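Production notebook — Zinia, spring tour
July, started 9:40 in the morning, finished after lunch

OK, catching up on two days of notes because I got lazy, sorry everyone.

The big one first: the Korness hall has sent the revised contract and it's a split now, no flat fee. I went through it with Ans Dewulf over the phone and we're both fairly happy. The house has 620 seats, but we lose the back two rows on the left if Ward keeps the sound desk where he wants it, and those seats have to be held off sale before the box office opens. Ward, please tell me by tomorrow noon! I can't send Ans a seating plan with a question mark on it.

The clause I don't like is the one on merchandise. They want a cut of program sales, and our programs barely pay for the paper as it is. Ans thinks they'll drop it if we print their season calendar on the back page. Fine by me, it's an ugly back page anyway. I'll ask Geert to mock it up.

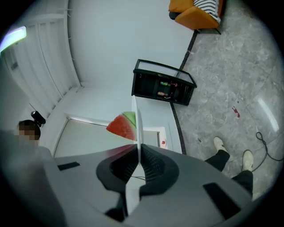
Watermelon, July

Dufour next. This is the smaller room, 200 seats, no fly tower, and the get-in is through a door that Jae-in measured again (bless her) and it is still narrower than the staircase unit. So the staircase has to split. Arnout's plan is to cut it under the fourth tread and bolt it back together with plates. I asked if it would squeak. He said all stairs squeak. Jae-in has to run down that thing in the second act while the cello is playing almost nothing, so I've written SQUEAK TEST in big letters on the shop whiteboard and I'd like it to stay there until we've had one.

Crew call for Dufour stays at 8:00. I tried moving it to 7:00 and the venue wants overtime for their two house technicians, and we don't have that in the budget. If we prehang the front wash the evening before, 8:00 is OK. Tight, but OK.

Box office stuff, mostly for me: the Vekeo export still puts the school groups in with the single tickets, so the numbers on the Zinia sheet look better than they are. I've been pulling them out by hand. Took me over 30 minutes this morning and I'm pretty sure I skipped a page. Has anybody found the setting for this? Geert says there is one, but he couldn't find it again when I stood next to him.

Also for the record, we agreed that comps are capped at 2 per company member per venue. I know. Families are big. Ask me about the dress rehearsal instead, there's always room.

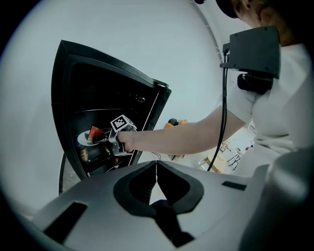 Mini fridge, plate on the shelf

Rights: still waiting on the letter for the second song. The publisher's office answered my email with a form, which I filled in, and then they sent me the same form again with a different date at the top. I'll call them in the afternoon when I'm in a better mood. If it's a no, Jae-in has the instrumental version ready and we'd only have to re-time the one scene change.

To do before the next meeting:
Ward — desk position, yes or no
Arnout — plates and bolts, receipts to me please
Geert — back page of the program
Me — publisher, Korness clause, and the hotel list for Dufour, still missing one single room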